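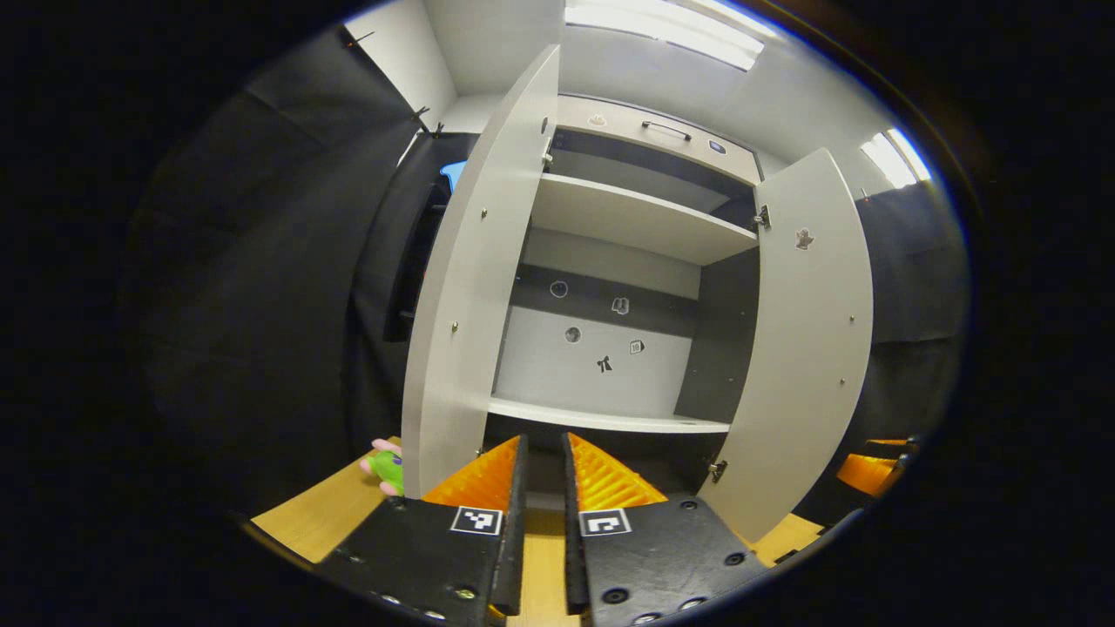
Fig. 4. Draltora cabinet, both doors open.

Section 3: Shelves, doors, stickers

Do this after the body is screwed together and standing square. If it rocks, go back to Section 2.

1. Doors open all the way, both sides. Tighten hinge screws by hand. No power driver.
2. Slide in the bottom shelf first, then the upper one. Front edges flush.
3. Check the bar handle on the top front. Loose? Quarter turn, from behind.
4. Close doors slowly. Gap should be even top to bottom.

CAUTION: Max 300 g per shelf. It's a small cabinet, dont lean on it.

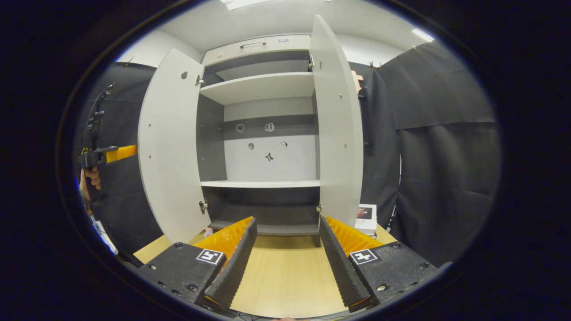 Door sag is the thing people write to us about most. Nearly always a hinge screw that went in crooked. Each door hangs on two hinges, one near the top and one near the bottom, so back off the lower one first, lift the door a hair, retighten. Still sagging, do the upper. Don't do both at once or you'll loose your alignment.

5. Stickers last. Wipe the back panel, let dry 26 minutes, press from the middle out. Any order you like.

Note: stickers on the back panel peel off clean for around a day. After that, warm them a little first.

Missing screws: write to Blandine Courtois, Irkcombe parts desk. Give part no. 258 and say which door.

Next: Section 4, fixing to a wall.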